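From: Jinlong Wei
To: Deltent list
Date: 14 Apr 2025
Subject: Re: Old desktops, strip or rebuild?

Obradović wrote:
> We still have the old desktops on the shelf at Kevby. Before anyone
> orders parts, can somebody say what is missing from them? I would
> rather strip them for spares, but Dikanico might take a few if they
> can be made to run. Also, do we need a proper bench for this or will
> any table do?

I have opened 2 so far and will do the third this week. The first has no hard drive but is otherwise complete, so I have put it to one side for Dikanico.

The second needs more. The power supply is in place, but there is no processor and no memory. Please don't order anything for it until I have the board model, as I don't want to guess at the socket. If you have any loose memory in the November box, put it in an antistatic bag and leave it with my name on it.

On the bench question, any firm table will do if the case can lie flat and there is a socket within reach. I would keep small parts on a mat or in a tray.

Inside of the second one, then the bench:

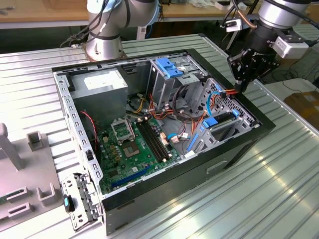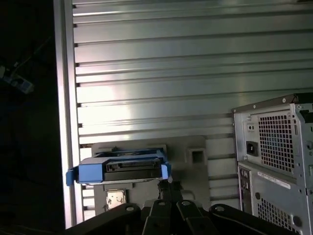

My own preference is to rebuild the first machine and keep the second for spares, unless the processor can be had cheaply. The limit we agreed for the whole job was 857, and I'd like most of that to go on drives. If we do strip it, the two blue latches on top of the optical drive cage are worth keeping with the cage, as loose ones get lost. The bracket over the processor socket is standing open, so whoever moves the case next should close it first and keep fingers off the contacts. I have no socket cover to fit. If anyone has a spare one, please bring it along.

I'll send the board model to the list when I have it.

Jinlong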